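Otport sets out maintenance routine for Fillska shelf-picking cell

Norðdahl, September. Otport has published the set-up and maintenance routine for its Fillska cell, which handles boxed snack foods between open metal shelving and a flat table. The routine applies to single-gripper cells and replaces the earlier start-up sheet. It covers the table, the gripper, the shelving and the records kept by the operator.

The table is checked first. Its edge rail serves as the datum for the cell, and every placing position is measured from it. The operator checks the screws along the rail for tightness and wipes the table top with a dry cloth. Boxes used for the check are then set down with a clear stretch of table between them.
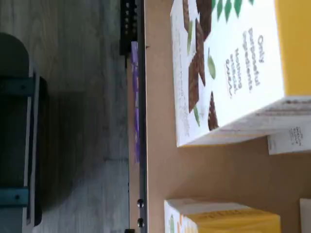 How often does the table need to be re-measured?

Once every 43 operating hours, and again whenever the table or the shelving has been moved. The measurement is made at 3 points along the rail, and the largest error is the one entered in the log. If it is more than 2 mm, the table is reset before picking resumes.

Resetting is a manual job. The arm is parked and its supply isolated. The operator slackens the table fixings, brings the rail back to the floor marks and tightens the fixings from the centre outwards. The first point is then measured again. Shims may be used under the feet of the table but not between the rail and the top.

Boxes lying at an angle are included in the check. A carton that is square to the rail is the simplest case, and earlier versions of the sheet tested nothing else. The current version calls for at least one carton to be turned before the placing positions are confirmed. 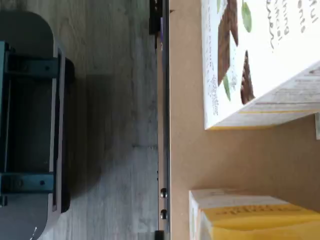

Cartons on the table top beside the edge rail.

Gripper care is carried out with the arm parked. Finger pads are cleaned with a damp lint-free cloth and left to dry. Solvent cleaners must not be used. Pads are changed as a pair, even where only one shows wear, so that both faces meet the carton at the same depth. The closing force is then set on an empty carton and confirmed on a full one. A setting that leaves a crease in the board is too high.

Housing screws are checked at the same time. Scuffs on the housing need no action unless the edge of a cover has lifted. Cables are inspected along their full length for rubbing, with the arm moved by hand through its reach.

The shelving is treated as part of the cell. Shelf boards must sit level on their supports, and bolts in the uprights are checked with a hand tool. Stock of different sizes may share a board. The final step is a test pick from the upper shelf at reduced speed, with the operator beside the stop button. 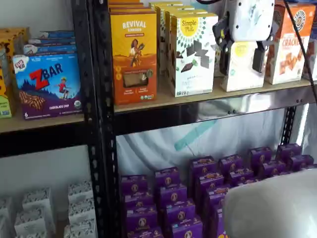 The gripper holding a Simple Mills box at the upper shelf.

Otport prepared the routine after a trial at its Norðdahl site, during which the cell completed 193 logged picks between table resets. Faults were recorded by cause. Worn pads and loose shelf bolts were the most frequent entries, and both are now covered by the daily check.

The log sheet is supplied with the Tadura service kit, together with replacement pads, rail screws and a set of shims. Existing Fillska operators may keep their present sheets until the next scheduled service, when the new form will be issued.

Requests for the routine and for spare parts should be sent to the Otport service desk in Norðdahl, quoting the cell number shown on the control cabinet.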